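Levell (software)

Levell is an open toolkit for turning recordings made with hand-held grippers into control policies for robot arms. It covers the whole road from raw wide-angle video to motor commands: working out where the gripper was, how far its fingers were open, what it was reaching for, and how an arm with quite different joints might make the same movement. The project was begun by Azra Kolev and Radomir Živković at the Ponitz workshop, and its first public release came in August under the name Plodard, which survives as the name of the planner.

Overview

The appeal of the method is wonderfully simple. A person picks up a gripper and does ordinary jobs in an ordinary home, and the software learns from the view at the wrist. Homes are full of the very things that laboratory benches lack: patterned wallpaper, coats on doors, cupboards piled with bags. Levell treats all of this as useful, and its tracker happily fixes on floral walls and door panels when working out its own position.
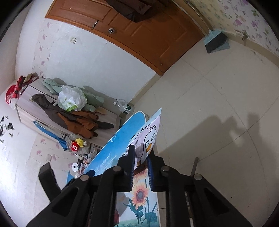 A card with a cartoon duck held between the padded fingers of a hand-held gripper.

Perception

The tracker, called Keskin, matches small patches of texture from one video frame to the next and combines them with readings from a motion sensor. Fisheye distortion is left in place during matching, a choice defended at length by Intan Yeoh in the project notes: flattening the picture throws away the edges, and the edges are often where the steadiest landmarks are.

Thin, flat objects are among the hardest cases. A card seen edge-on almost vanishes, and printed artwork can fool a detector into reporting a solid animal or flower where there is only paper. Keskin therefore keeps a separate guess for surface and for picture, and lets the two disagree until the gripper has moved enough to settle the matter. Finger width is read from the video itself by following the inner faces of the fingers.

Planning and control

Plodard takes the recovered path and looks for a version that a given arm can follow. It predicts short stretches of motion, carries out the first part of each, then looks again. Gerardo Quiambao rewrote this loop to allow for camera delay, and the present version waits no more than 168 milliseconds for a fresh frame before slowing the arm.

Recordings with two grippers are stored on a shared clock, each with its own path. Figurines are a favourite test of the grasp model, as their heads, hats and arms offer many tempting places to hold and very few good ones.

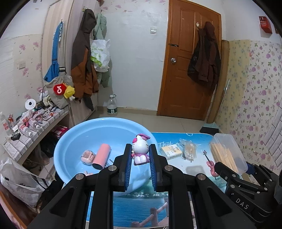

Tooling

A browser-based viewer plays video beside the recovered path and marks any stretch where tracking was lost. Ivan Hrynyshyn's batch checker does the same job from the command line and is much loved for its plain error messages. The sample set supplied with Levell holds 856 recordings, all of household tasks.

See also

Visual odometry
Imitation learning
Motion planning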